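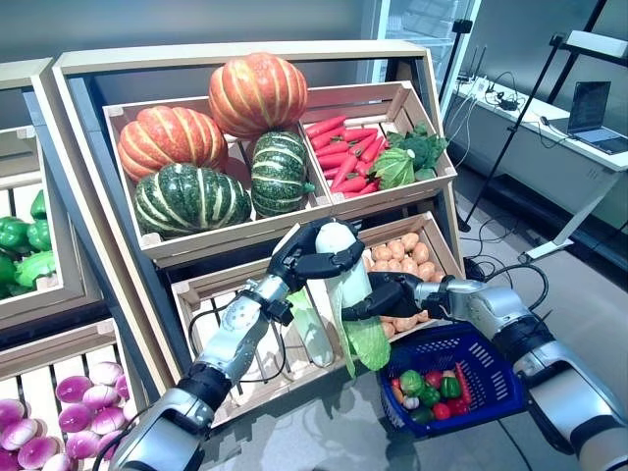

A white daikon radish at a produce stand, with pumpkins in the crate behind.

What Is a Tourist Tax?

When a family stays the night in a town that is not their own, they pay the hotel for the room. In many places they also pay a small extra amount called a tourist tax. It has other names too, such as a bed tax, a visitor levy or an occupancy tax.

A tax is money that people must pay to a government. Governments use taxes to pay for things that everybody shares, such as roads, street lights and parks. A tourist tax works the same way, but it is paid by visitors.

Why do towns charge it?

Visitors use many of the same things that residents use. They walk on the sidewalks, fill the trash cans, drink the water and ride the buses. People who live in the town pay for these services all year through their own taxes. Visitors stay for a short time and usually do not pay those taxes, although they do spend money in shops and restaurants. The tourist tax is one way for them to pay a share.

How is it worked out?

There are two common methods.

The first is a fixed amount. Each guest pays the same sum for each night. Suppose the tax in the seaside town of Nanell is 3 dollars per person per night. A family of four stays for 12 nights. Multiply the numbers:

4 people x 12 nights x 3 dollars = 144 dollars

The second is a percentage. The word "percent" means "out of 100." If a room costs 100 dollars a night and the tax is 3 percent, the tax is 3 dollars. If the room costs 200 dollars, the tax is 6 dollars. With this method, people in expensive rooms pay more.

Many towns leave some people out. Young children often do not have to pay. Before using the first method, you would need to check the age rule. If two of the four family members were too young to be charged, the Nanell bill would be 72 dollars.

Who collects the money?

The hotel, campground or rental owner usually adds the tax to the bill. The owner does not keep it. It has to be sent to the town, often every month or every few months, with a form showing how many nights guests stayed. A town officer may compare the form with the hotel's records.

What is it spent on?

This depends on local rules. In some places the money must be used for things connected with tourism: beach cleaning, signs, museums, walking trails. In others it goes into the town's general budget — the plan for all the money the town receives and spends — and can pay for almost anything.

Does it keep visitors away?

A small tax usually makes little difference to a family that has already paid for travel, food and a room. A large tax might persuade some people to stay fewer nights or choose another town. Hotel owners sometimes argue against a higher tax for this reason. Residents may argue for one if their streets are very busy in summer.

Words to know

Levy: another word for a tax or charge.
Resident: a person who lives in a place.
Budget: a plan for receiving and spending money.
Exempt: not required to pay.

Text by Agathe Le Goff. Checked by Romain Hamel.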